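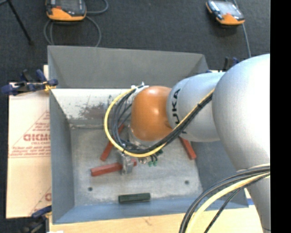 Sourdough starter gone quiet since February

Hi all! I've kept my starter going for 3 years, and lately it barely bubbles – same flour, same jar, same spot by the stove. I bake every Thursday and I'd hate to start over. Any ideas?

Sum-yee Lau

Oh, don't give up on the poor thing! Mine sulks every winter too. Feed it twice a day with a spoonful of rye and put it in the oven with only the light on – it should perk up within a few days.

Platell

Is your kitchen cold?

yeon80

Just buy yeast, it's a lot quicker.

Fullier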